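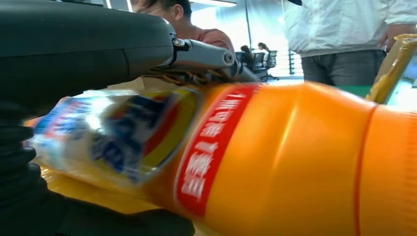 Home & Cleaning > Laundry

Sour smell in towels, help!

Siham Farouk
September 15, 2024

So my bath towels come out of the wash smelling fine, then I dry off once and they stink like an old basement. I've tried double detergent and a hot cycle. I have 4 of them and I really don't want to buy new ones!

gotura_mom
Ugh, I had this! Stop doubling the soap, it builds up and holds the smell. Run them hot with a cup of white vinegar and no detergent, then again with baking soda. And skip softener (I know, I love it too).
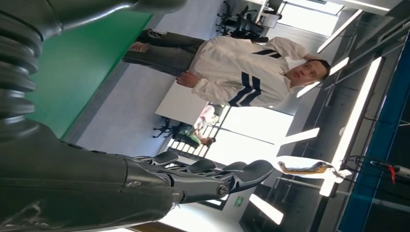
Maihi, May

We'd just moved here when mine went sour, and it was the washer. Pull back the rubber seal and wipe out the gunk, then leave the door open between loads. Took me 4 washes to get the smell gone, but it went!
skornik200

Vendberg
just get new towels lol

Contact us | Copyright Vendberg Home Help | Back to top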